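Looking After the Hand Grippers - Gallery

28 July 2018

Welcome to the gallery page for the gripper station at our Vestport workshop. Quite a few of you wrote in after the April open day to ask how we keep the hand-held grippers going, and I promised to put something up, and then the summer got away from me as summers do. So pull up a chair! I am no great writer, but I have spent a good deal of time with these tools and have grown very fond of them.

The station is a small affair. We have one pair of grippers in daily use and a second pair in the cupboard, and a person sits down, takes one in each hand and works through ordinary household jobs so that the arm over at our Holloway room can be taught from the recordings. All the upkeep falls on the hand-held side, which gets squeezed, dropped, set down in puddles and generally treated like a pair of kitchen tongs.

Every session starts with the jaws. I open and close each side 5 times, slowly, and feel for any grit or stickiness in the travel. A healthy gripper closes with the same light pull all the way along, and you get to know that pull very quickly. If there is a catch in it, I take the jaw off and brush out the slide before anybody records a thing.

Then come the marker cubes. Each gripper wears one, and it has to sit square and tight, so I give it a gentle twist between finger and thumb. The printed faces get a wipe with a dry lint-free cloth (never a wet one, please, the print will lift at the corners). We had a cube work itself a hair out of true back in April and lost the whole afternoon's recordings to it, and I still feel a bit sore about that one. 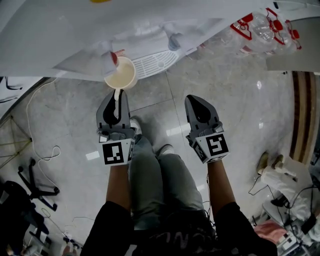 How often do the jaw linings need to be replaced?

We change them after 38 hours of use, or sooner if the surface has gone shiny. Both linings on a gripper are changed together, so that the grip stays even.

One gripper has hold of a thin white stick just below a cup of something pale and milky, and the other is open with nothing in its jaws. Thin things like that are the hardest test of a lining I know. A fat, soft object will forgive almost anything, but a stick will roll or tip the moment one side has worn down more than the other.

The linings themselves come from Olletti, in strips, and I cut them with a sharp knife and a steel rule. Clean off the old glue completely - and I do mean completely, even the little ridge that hides at the heel of the jaw - before you lay the new strip down. Press it for 3 minutes and leave it overnight under a clamp.

Screws are next. There are 4 on the back of each gripper holding the cube mount, and they like to loosen with all the squeezing. I snug them up with the short driver from the Wetden kit, a quarter turn at a time, and stop as soon as they bite. The mount is softer than it looks, and I have stripped one by being too keen.

At the end of the day the pair goes back into its padded case with the jaws slightly open, so the linings don't take a set, and the log sheet gets its line: hours, cleaning, anything odd. My handwriting is dreadful, but the hours are always right.

I hope to add more pictures once the second pair has had its new springs fitted. If you keep a similar set and do any of it differently, do write to the Vestport address, I would love to hear how you manage!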